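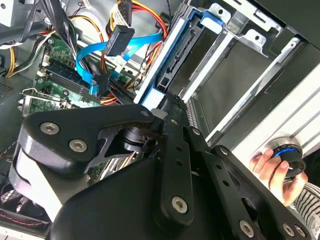
Old beige boxes find themselves in demand

12/04/2020

The unloved desktop computer, last seen propping open the door of half the sheds in Pitov, is having a good month.

Hegedűs Computers on Mill Street has sold every refurbished tower it had, including a few the owner had been meaning to take to the tip. The shop has started a waiting list. It is also asking people to look under the house, behind the water heater and in the spare room that is no longer spare, and to bring in whatever they find.

"I used to get people apologising when they carried one in," said Edit Bakos, who took over the business from her uncle and kept his name on the window because the sign was paid for. "They'd say, sorry, it's ancient, you can just bin it. Now they put it on the counter and ask me what I'll give them."

What she will give them is store credit, and not much of it. A working machine with a decent power supply gets $50. One that has been home to mice gets a polite look.

The rush follows the usual April arithmetic of 2020, in which a household with one laptop has discovered that it contains an accounts clerk, a Year 9 student, a Year 4 student and somebody who would like to watch the news without hearing fractions. New laptops in the district are sold out or priced as though they were. That leaves the towers, which nearly everyone owned once and very few people ever managed to throw away.

The Triltudus Shire has noticed too. At its meeting this month, held by video and interrupted several times by a kettle, councillors agreed to release the old office machines stacked in the records room at the shire depot. They had been kept there pending disposal. The disposal had been pending since the previous council.

Vega Lorente, the shire's information services officer, said the machines would have their drives wiped before they went anywhere near a dining table.

"There's nothing thrilling on them," Lorente said. "It's mostly rates notices and a very long argument about a roundabout. But it's our argument and we'd like to keep it."

The depot stock was bought in stages, the earliest of it in 2000, and Lorente concedes that those first machines will not be joining anybody's maths class. They can be stripped for screws, cables and the metal. The later ones are a better prospect. Most need more memory, a newer drive and a session with a can of compressed air, preferably outdoors.

A total of 238 families have told the shire they would take one. They were asked to fill in a form. The form was online, a point that several residents without a computer raised by telephone. Paper copies have since been left in a box outside the library, next to the returns chute, with a brick on top.

Bakos has the contract to get the machines going again, for a fee the shire describes as modest and Bakos describes with a slight pause. She has set up a bench in the back half of the shop and customers now deal with her through the side window, which used to be for ventilation.

The work itself is dull, she said, and she would like it known that she finds it very satisfying. The side panel comes off, the dust comes out, and the little battery on the board gets replaced so the computer stops believing it is some other year. After that it's a matter of finding out which parts still want to be a computer.

The fans are often the trouble. A fan that has spent years at carpet level in a house with two dogs will have collected a fair amount of both dogs. Bakos has also removed a school photo, a set of baby teeth in a film canister and a cheque, uncashed, made out to a plumber who has since retired to the coast. She rang him. He said to keep it.

Not everyone in town regards the revival as overdue. Objections have come from the residents of Prinier Court, the units behind the football oval, where a shared storeroom has been turned over so thoroughly in the hunt for old machines that the contents are now on the lawn. A letter to the shire complained of an exercise bike, a rolled carpet and "a quantity of Christmas" left in view of the street. The shire replied that it had no policy on Christmas in April but would look into the bike.

There is also the matter of monitors. People kept their towers but not, in many cases, anything to plug them into, having put the screens out for kerbside collection in a burst of optimism. Lorente said the shire had found a good number of flat screens at the depot and was matching them to cables, a job that had already taken longer than anybody allowed for.

"Every cable we've kept is for a different thing," Lorente said. "We kept all the cables. I don't know who that was. I suspect it was me."

Big glass screens are not wanted. Please stop leaving them at the library. The brick was not an invitation.

As to whether the old machines are any good, opinion among the first recipients is mixed but mostly kind. One father said his took long enough to start that the children had begun getting dressed while they waited, and he was in no hurry to see it sped up. A retired teacher on Station Road, who borrowed hers to join a choir rehearsal, said the sound was terrible, although she thought that might have been the choir.

The Year 9 students, for their part, have been quick to report that the machines cannot run any of the games they would have played instead of doing their work. The shire has not treated this as a fault.

Internet access is a separate headache and a bigger one. The hill roads north of town still get a signal best described as occasional, and a computer on the kitchen table will not fix that. Lorente said the shire had asked for help from further up the line and had received an automated reply, followed by another automated reply thanking it for its patience. In the meantime the library has left its wireless running around the clock, and people are permitted to use it from their parked cars, one household to a car, with the engine off. It reaches as far as the bakery on a clear day – the bakery says it has not noticed any harm in this.

To cover parts, the shire has put aside $2793, an amount so exact that it attracted a question at the meeting. Lorente explained that it was what was left in the budget line for conference travel. No councillor had planned to admit to wanting to go to the conference, and the motion passed without further discussion.

The first lot from the depot is at the Mill Street bench now. Families with children in their final years of school will be offered machines first, followed by those with more than one student at home and then everyone else in the order the forms came in. Forms that came in under the brick will be treated as having arrived on the day they were found, apart from those rained on, whose owners should ring the shire and say who they are.

Collection is by appointment. Recipients will be rung with a time and asked to wait in the car with the boot open. Each machine comes with a power lead, a keyboard, a mouse and a single printed page of instructions, which Bakos wrote herself after reading the shire's version. Hers is shorter. It includes the line "If nothing happens, check the wall", and she expects that to take care of most of the calls.

Keyboards have been cleaned. Some letters are worn off, and people who need to look for the E should know that it is between the W and the R.

Bakos said she had no idea how long the trade would last and was not about to order a new sign. Before all this she had been thinking of giving over the front of the shop to phone covers. There is still a carton of them by the door, in case anyone is after one, and she'd let them go cheap.

Anyone with a tower to donate can leave it at the side window of Hegedűs Computers between nine and noon. Remove any discs first, along with anything you have taped to the inside. The shop does not need the manual. It has the manual.

Residents wanting a machine can ring the shire office or take a paper form from the library box. Please put the brick back.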